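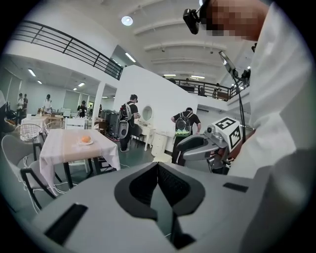
Wednesday, January 29, 2025

Furniture day! I finally had a proper go at the dining corner, and the white and pale pink tablecloth stays (Dilani wanted plain grey, sorry Dilani). One orange on a white plate is plenty for now. I keep wanting to add a bowl and then I can't reach anything.

The little white vanity with the round mirror is a winner. I had it down as too small on the Derneo list, but it suits the spot next to the white cylinder cabinet, so I've crossed out the 90 cm one and saved us 245 dollars. Colour match is close enough for me.

Still bugging me: the white cables along the floor under the tables. Need 6 m of cover strip, and somebody please check the Borkalis drawer before we buy more.

Wire basket can stay on its own table till we sort out what goes in it. Ask Dilani about a second tablecloth for washing days.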